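Stastine Releases Revised Care Instructions for Household Textiles

New guide covers washing, drying and storage of 56 fabric types; printed edition to follow in November

VURKCOMBE – Stastine, a supplier of household linens and textile care materials, has released a revised edition of its care instructions for cotton, linen, wool and blended fabrics. The new edition replaces all earlier leaflets and applies to every Stastine product now on sale, including the Fairclough towel range and the Flatament line of bed and table linen.

The revision follows a bench study carried out at the company's Vurkcombe laboratory. The study used 229 fabric samples, each washed and dried under set conditions and measured for shrinkage, color loss and change in surface texture. Samples were taken from finished goods and included hems, seams and woven labels. Earlier company tests had used cut squares of plain cloth, and those results did not show how stitching thread and cloth shrink at different rates.

Three changes have been made to the washing section. Maximum load weights are now given by fabric type as well as by machine size. Detergent amounts are listed separately for hard and soft water. The former advice to soak new colored towels in salt water has been removed, as the study found no measurable effect on color loss.

The drying section has been rewritten in full. It now states how far an item should be opened out before air drying, how much space to leave between items on a rack or line, and when to turn them. Thick cotton dries slowly where layers touch, and the guide treats folded edges, double hems and bunched areas as the points to check before an item is put away.

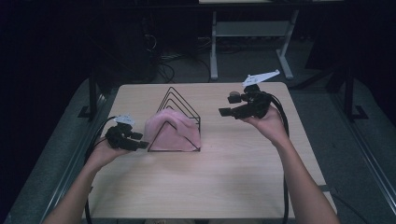

Pink cloth on a black wire rack.

For tumble drying, the guide sets a lower heat limit for blends with stretch fiber. Flatament fitted sheets with elastic corners should be taken out while the hems are still slightly damp and finished flat. Wool items should not be tumble dried at any setting.

Storage advice has been extended to small homes and shared laundry rooms. Items should be fully dry and at room temperature before folding. The guide recommends open shelving or wire racks for everyday linen and closed boxes only for items used less than once a season. Cedar blocks may be used with wool but should not rest directly on white or pale cloth – the oils can leave a yellow mark that ordinary washing does not remove.

A separate table deals with stains. It lists 15 common household stains, the first treatment for each, and the fabrics on which that treatment should not be used. Chlorine bleach is no longer listed as a treatment for any colored product. Hydrogen peroxide remains listed for white cotton and white linen only, with a test on an inside seam before use.

Care symbols on sewn-in labels are unchanged. Owners of older products may follow the new instructions unless the label gives a lower temperature, in which case the label applies. 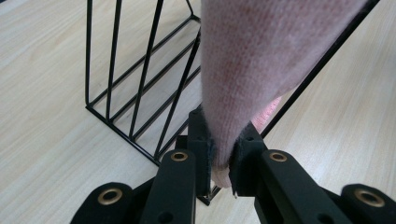 Malcolm Stockdale said the old leaflets had left too much to guesswork. People were told to dry a towel flat or to hang it, he said, and the text stopped there. The new edition gives a spacing and a turning time, and he expects most questions about musty towels to be answered by those two lines alone.

The guide runs to 112 pages and is arranged by fabric, with an index by product name. A short version, covering cotton and cotton blends only, will be packed with new Fairclough towels as existing leaflets run out. Stores holding stock with the earlier leaflet do not need to return or repack it.

Stores may request counter copies through their usual Stastine order desk. Orders for the printed edition received before noon are processed the same working day.

Notes to editors

Shrinkage figures in the guide are given as a percentage of length and width after five wash cycles. Figures for wool are given after hand washing only.

Fairclough and Flatament are product lines of Stastine.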